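Endley Towels and Cloths: read me first

Welcome, and thank you for taking an interest in a rather humble subject. Endley is a collection of pictures and notes on household cloth, mostly towels, with a fair number of tea towels, flannels and small blankets along for the ride. It grew out of an argument over how a towel ought to be folded, and it has never quite left that argument behind.

What you get

There are 226 folders, one for each sitting, and 3380 pictures altogether. Every folder has a short text file in it called notes, written on the same day as the pictures, saying which cloth was out, what sort of fold was being attempted and anything the writer felt like adding. Some of the notes run to a page. One simply says "gave up, tea". I have left them as they were, spelling and all, as I have grown fond of them.

The cloths

Cloths are sorted by feel first and colour second, which I know is the opposite of what most people would do. Fleece has its own group, apart from terry and waffle, and it probably deserves it. A fleece towel doesn't hold a crease the way a cotton one does, so a fold that looks crisp in terry tends to puff up and slide open again. If you have ever tried to stack fleece on a narrow airing cupboard shelf you will know exactly what I mean! The pale greens are all in the fleece group, and you'll find them under "green, light" in the list.

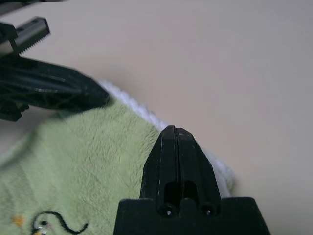

Kondow wrote in to say that fleece shouldn't be folded at all, that it ought to be rolled from the short end and stood upright in a basket, and that anybody folding it in thirds is making work for themselves. I have some sympathy with this. Rolling has been added to the list of folds in the current version, with Kondow's instructions kept more or less word for word.

The folds

We use 6 names for folds: half, quarter, thirds, long thirds, roll and heap. Heap was put in as a bit of a joke and then stayed, as it is how a good many towels spend their lives. When a sitting moves from one fold to another, the notes give both, in the order they were tried. "Spread" isn't a fold, but you will see it in the notes for any cloth laid out before folding, whether or not it has been smoothed.

Things to be careful of

The colours are as the writer saw them, so one person's light green may be another's mint. Please don't use them for matching paint or curtains.

In 2 folders the notes have been swapped over by mistake. They are marked "check me" in the list, and I would be glad of help sorting them out.

Sizes are missing for most of the older cloths. We only began measuring in March, and several towels had gone for dusters by then.

Changes in this version

Rolling added. Flannels moved out of "small towels" and given their own group. Blankets larger than a single bed taken out, as they would not fit on the table and the folds were mostly guesswork.

Using it

Help yourself, for study or for settling arguments at home. A mention of Endley is appreciated. Corrections are welcome at any time, and please give the folder number with them.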